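Pattern Belongs in the Workroom
By Valentina Ocampo

Institutions that furnish shared workrooms tend to choose white walls by default. The reasons given are cost, brightness and ease of repair, and each has merit. This column argues that the default has been applied too widely, and that patterned wallpaper deserves a place in rooms where people carry out practical tasks.

In November the Sutherland design office asked users of its 9 workrooms to comment on their surroundings. Of the 302 replies received, 110 mentioned the walls, most often to call them bare or cold. Nouhaila Tawfik, who reviewed the replies, recommended a trial of printed paper in the smaller rooms.
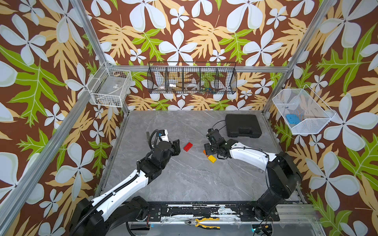

The usual objection to pattern is that it competes with the work. The objection holds when every surface is busy, and it weakens considerably when the pattern is confined to the walls. Large white flowers and bright green leaves on a dark chocolate-brown ground make a strong statement, yet a flat gray work surface with only a faint marble vein remains plain enough to work on. Repeating one motif on all three sides also avoids the restless effect of mixed papers.

Dark grounds do call for better task lighting, and the budget should provide for it. Spare rolls should be ordered with the first batch so that damaged sections can be matched. These are modest obligations, and facilities staff already meet similar ones for flooring and blinds. The office should proceed with the trial.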